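Questions I Get About Buying and Keeping Vintage Tablecloths

I sell old table linens out of a booth at the Plakley antique market, and I answer the same emails over and over (I love them, keep them coming!), so I finally typed up my replies in one place. If yours isn't covered, write to me.

How did you get into this?

My aunt left me a cedar chest with 18 tablecloths in it and I only had one table. I sold a couple, bought a few more with the money, and you can guess how that went. I've had the booth for 6 years now and the chest is fuller than when I got it.

How do I know if a cloth is really old?

Mostly by handling a lot of them. Older printed cottons tend to feel heavier and a bit dry in the hand, and the colors often run slightly outside their outlines where the screens didn't line up. I like that, personally. Check the hem too. A narrow, even hem with tight stitches is a good sign, and a serged edge usually means something newer. Tags help when they're still there, but people snipped them off all the time, so I wouldn't walk away from a nice cloth over a missing tag.

What size should I buy?

Measure the table first! Please! Then add the drop you want on both sides. For everyday use I like eight inches hanging down, for a holiday table more like twelve. A lot of the old kitchen cloths are small squares made for small tables, and people fall for one and then find out it sits in the middle of their dining table like a napkin. You can still use it that way, over a plain cloth in a darker color, and I think it looks great.

Can I put them in the washing machine?

Cotton and linen, yes, on gentle, cool water, nothing else in the drum that has a zipper. Rayon blends I do by hand because they get weak when they're soaked. Before anything touches water I dab a wet white rag on the brightest color in the print, usually the red or the orange. If color comes off on the rag, stop there and take it to somebody who cleans textiles for a living.

How do you get out those yellow storage stains?

Slowly. I use oxygen bleach powder in a big plastic tub of warm water and leave the cloth in it overnight, then change the water and go again. My record is a cloth from the Kostport estate sale that took five rounds. Never chlorine bleach on an old print, it eats the fibers and you end up with a cloth full of pinholes. Rust is a different animal and needs a rust remover made for fabric.

Should I iron it?

I iron from the back while it's still a little damp, and I skip starch unless it's going straight on the table. Starch left in a folded cloth attracts silverfish. If you hate ironing, pull it smooth on a flat surface and let it dry there.

Are fruit and berry prints worth more?

They sell faster, I can tell you that. Cherries and strawberries go first, and anything with an autumn berry in orange or rust gets snapped up starting in August. I've never priced one over $69, and that was a big one with six matching napkins.
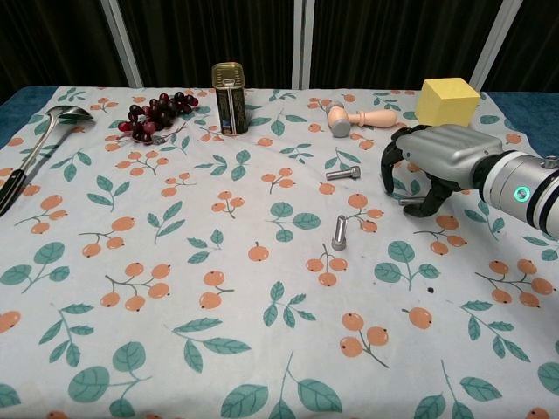 Milagros Pacheco wrote in to say that I'm underselling the berry prints, and that in Cindham she can't find a clean one for that money anymore. She also says she stores hers rolled on cardboard tubes covered in muslin and hasn't had a crease go brown since she started. I tried it with 2 of mine and I'm sold, though the tubes take up a ridiculous amount of closet.

What if I don't have room for tubes?

Fold them, but refold along different lines every few months so the same crease doesn't take all the wear. An old cotton pillowcase makes a good bag. Keep them out of plastic and away from bare wood.

Do you buy from people?

Yes! Send me a photo of the whole cloth and a close one of the worst stain. I don't need it washed or ironed first, and I'd prefer you didn't try.

Last updated: May 2019

Related
Mending a Small Hole Without a Machine
Napkins: Do They Have to Match?
What I Brought Home From Kostport

Contact | Copyright Plakley Booth Linens | Back to top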